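Teleoperator, chore benchmark (part-time), Miltport

The Flondby project measures which household and shop-floor chores a robot arm can finish without help. Current task: take paint from a tray with a brush and fill a printed square. 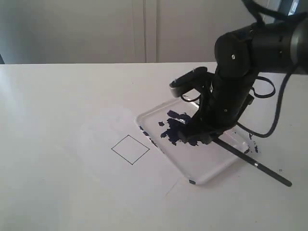 Duties
Run 14 trials per shift and log every failure. Gripper closure is checked before each run.
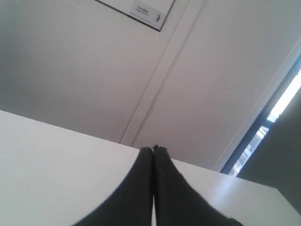

Shifts last 8 hours, Friday included. Prior arm experience helps - patience with repeat trials matters more. Apply to Hermine Ortner by the end of October.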